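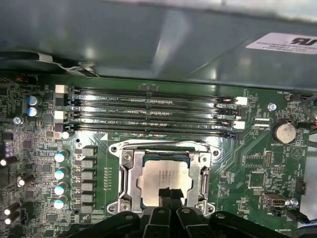

Adding memory to an old workstation

If you have an older desktop or workstation that still does its job but wheezes every time you open a second browser window, more memory is the nicest present you can give it. I love this job! It costs very little on the used market, it takes one evening at most, and you get to look inside a machine you have probably owned for years without ever opening.

Find out what it takes

Before you buy anything, look up the manual for your exact model and find the page on memory. You want the type (DDR2, DDR3 and so on), the speed, the largest stick each slot will accept, and whether the board wants ECC or registered memory. Many workstations do, and many home desktops won't start with it. The notch in the bottom edge of the stick sits in a different place for each generation, so the wrong type simply won't go in. Registered and unregistered sticks can look almost the same, though, so read the sticker before you pay.

Check the filling order too. If the board is made for two processors, each one has its own group of slots, and the names printed next to them usually tell you which group is which. With only one processor fitted, the other group does nothing at all. My friend Shuzhen Meng spent a whole evening on that one with her Rirance tower, swapping perfectly good sticks in and out of the wrong group.

Get ready

Shut down from the menu, switch off at the back, pull the power cord, then hold the power button for 5 seconds to drain what's left. Work on a table, away from carpet, and touch bare metal on the case before you reach for the board. A wrist strap is better still if you own one.

Take a photo of the inside with your phone before you move any cables. You'll be glad of it later.

Blow the dust out of the slots with short puffs of canned air. If there's a fan duct over the memory, note which way round it goes and lift it off.

Put the sticks in

1. Open the latches at the ends of the slot. Some boards have only one that moves.
2. Hold the stick by its edges and line up the notch.
3. Press down on both ends with your thumbs until the latches snap closed. It takes more push than feels polite, especially the first time.
4. Do the same for its partner, following the order in the manual.

If a stick sits crooked, take it out and start again. Don't rock it into place.

First start

Put the duct and cover back, plug in, and switch on. The first start can be slow while the board checks the new memory, so give it about 2 minutes before you worry. Then go into the setup screen and see whether the total is right.

Beeps and no picture? Go back to one stick in the first slot and add the others one by one. Once everything shows up, run a memory test overnight. I let mine do 7 full passes, and then I opened 100 browser tabs just for the fun of it!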